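Week 6 - Reading a quarterly report (telecom + consumer firms)

Bring the Vorov handout from last time, we need the table on p. 2 again.

Start with the top line. Revenue = what was billed in the quarter. Not cash in. Students mix this up every term so write it down. Vorov books 2391 million in revenue, standalone. The consolidated figure is on the next page of the report and includes the tower unit. Never compare standalone one year with consolidated the next, the growth rate you get is junk.

Operating profit next. Revenue minus running costs, before interest, tax, depreciation. Phone companies like this number becuase networks are expensive and depreciation eats a lot. Look at margin too, not only the amount. Vorov margin is 30 percent, Bruvell lower, see why in the notes to the accounts (roaming fees, handset subsidies).

Revenue per user. Total service revenue divided by average subscribers for the period. Can fall while revenue goes up, if new users pick cheap plans. Check who counts as a subscriber! Bruvell drops inactive SIMs, Cabrera keeps them in for a while. So the two are not comparable without adjusting.
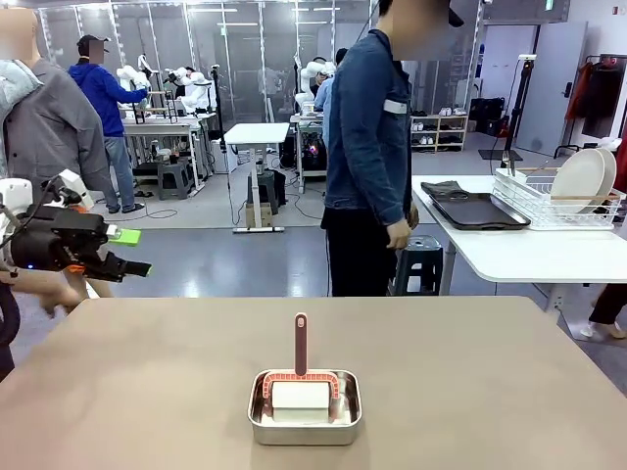 Fig. 2. Brush and metal tray on a tabletop.

Consumer goods firms: same steps, differnt drivers. Volume and price instead of users. Vosach splits growth into volume, price and mix. Do the split yourselves before reading managements version. Inventory matters more here, if stock grows faster than sales ask why.

One-off items. Land sale, tax refund, legal settlement. Take them out of net profit before working out growth. Usually buried in a footnote, sometimes only in the cash flow statement.

Year on year vs. quarter on quarter: seasonal business, use year on year. October quarter is strong for Vosach every year, means little by itself.

For next class
- Cabrera report, income statement and notes 4 to 9
- work out revenue per user both ways, with and without inactive SIMs
- problem 2, assume 2000 subscribers at the start, show the average
- short answer on margins, half a page, typed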